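The Two Hundredth Stitch

By the time the coffee had gone cold she was on her eighth stitch of the evening, and the evening, as she liked to tell the walls of the Grevora training rooms, was only getting started. She had been a theater nurse most of her life, and then a teacher of theater nurses, and now, at an age when her sister was taking cruises, she sat with her forehead against a padded viewer and her fingers in two little metal cradles, teaching a machine to sew.

The machine was called Gosent. Well, the learning part of it was called Gosent, the part that lived in a rack down the hall and never had to sit up straight. The arms themselves had a long maker's number that everyone had given up on, so she called them Left and Right, and spoke to them about the way she used to speak to students who were good but sleepy.

"Come along, Right," she said. "Nice and close, dear. Don't hover."

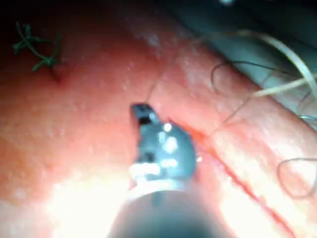
The contract from Faduvmont asked for 200 stitches, start to finish, each one recorded with every small movement of her hands. She had done 91 of them before March, and had thought, quite wrongly, that the rest would go faster. They went slower, and it was her own fault, for she had begun to think about what she was doing. For forty years her hands had simply known how to bring a needle around. Now she would catch herself turning her wrist and wonder, is that how I do it? Is that how I've always done it? And of course the moment she wondered, the needle would go in crooked, and she would have to say "mark that one as a slip" into the microphone and begin again.

They kept the slips, which had surprised her. She had imagined they would want only the lovely ones, the kind you'd show your mother. But the young engineer at the next desk, a patient soul who ate crackers all night long, had explained that Gosent needed to see a needle dropped and picked up again, and a thread that had wandered off and been coaxed back. If it only ever saw things go right, it would have no idea what to do on a bad day.

She had turned this over on the bus home, all the way past the Kalogeropoulos bakery and up the hill, and found that she liked it very much. Her own teacher had never once let a student see her fumble. It had made all of them terrified of fumbling, and so, naturally, they fumbled. What a thing it would have been, at nineteen, to have been handed a whole drawer of somebody's honest mistakes!

So she stopped apologizing for hers. She even stopped sighing into the microphone, or tried to.

Tonight there was a sheet taped beside the viewer, in the engineer's tidy handwriting, and she read it over once more before she settled her elbows, though she knew it by heart and had for weeks.

1. Say the number of the stitch out loud, then rest both hands until the tone sounds.

2. Bring the needle in at your own pace. Keep the other jaws open and nearby, ready to receive it.

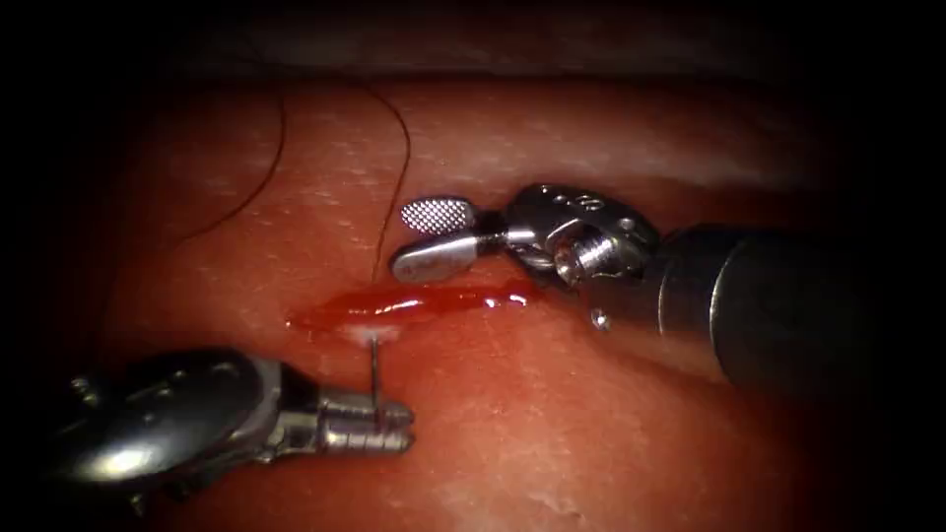
3. Pull the thread through and tie off as you normally would. If anything goes wrong, fix it the way you would fix it, and keep recording.

4. Say "done," even if you aren't happy with it.

It was the fourth one that always got her. She had penciled a small face next to it, with its tongue out.

"Number one hundred," she told the microphone, and it seemed to her that a hundred ought to come with something, a bell or a slice of cake. The engineer, who must have thought so too, reached over without a word and put a cracker by her elbow, where it would be waiting when she had her hands back.

She let her fingers go quiet and listened for the tone. Down the hall the rack hummed away to itself, wide awake, and when the tone came she took a breath and began.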